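We use cookies to improve your experience on this site. By continuing to browse you accept our cookie policy. Accept | Manage preferences

4. Relabeling episodes by where the ball ended up

4.1 Why we picked soccer

I wanted a task that a person could explain to a new operator in one sentence, and "put the ball in the goal area" fits that nicely. The ball is small, it rolls if you look at it wrong, and the mat comes with its own ruler printed on it. Penalty box, goal area, halfway line - every one of those is a region we can name, and a named region is exactly what our relabeling method (we call it Prurko) needs as input.

The basic idea is simple enough that Parvaneh Kordestani and I first wrote it on the back of a shipping form. When an operator tries to place the ball in one region and it settles in another, most pipelines throw the episode out. Prurko keeps it and rewrites the instruction to match the final resting region. If you were told "center circle" and the ball stopped in the penalty area, fine, you've just given me a perfectly good penalty area demonstration! People have relabeled goals in hindsight for years, so I'm not claiming that part. What we add is a check on whether the motion leading up to the new label is something we'd want a policy to copy.

4.2 Collection

We collected everything over one stretch in February, on the two-finger setup with the camera at the wrist. Operators worked in blocks of 60 episodes and then swapped out. Seven operators took part, and none of them saw the relabeling output until the whole set was finished (I was strict about this, and a little unpopular for it). In total we recorded 1,691 episodes.

The wrist view matters a lot for what comes next. It gives us the ball and the nearby pitch lines at close range, and the lines are what we use to work out which region the ball belongs to. Figure 4 has the ball down at the right-hand end of the pitch, close enough to the goal area that the ball itself covers much of the smaller outline. I like this view as an illustration because it's the hard kind. The region classifier has to lean on the penalty-area outline and the curve of the arc to decide where it is, and the fingers take up a good chunk of the mat on both sides.

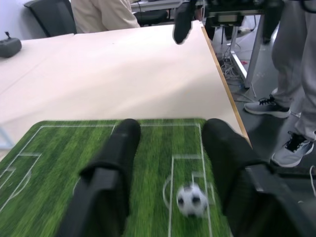
Figure 4. Wrist-camera view with the ball on the lines near the right-hand goal area. Both fingertips reach over the mat.

4.3 Filtering

After relabeling, we drop any episode where the ball moved between regions without a finger near it. Mahsa Shojaei wrote the first version of this filter and it was too harsh, because it also removed short rolls right after release, and those are normal with a round object. We loosened it so that a roll is allowed as long as it starts at release and stays inside one boundary crossing. That left 1,484 episodes for training.

Balls sitting on a line were the other headache. Our rule gives the ball to the smaller of the two regions, so a ball on the goal-area line counts as goal area. You could argue for the opposite rule and I wouldn't fight you very hard. We tried it both ways on the training set, and the policies behaved about the same on the robot, so we kept the one that was easier to code.

4.4 What changed in the policy

The policy trained on relabeled data got noticeably better at the far corners of the pitch, where we had few intended demonstrations and plenty of accidental ones. It didn't improve at the center circle. I think that's because operators rarely missed into the center, so relabeling had almost nothing to add there - the method can only spread your mistakes around, and you need mistakes in the right places. We go through the per-region results in Section 5, along with the comparison against the Okmont baseline, which was trained on the unfiltered set.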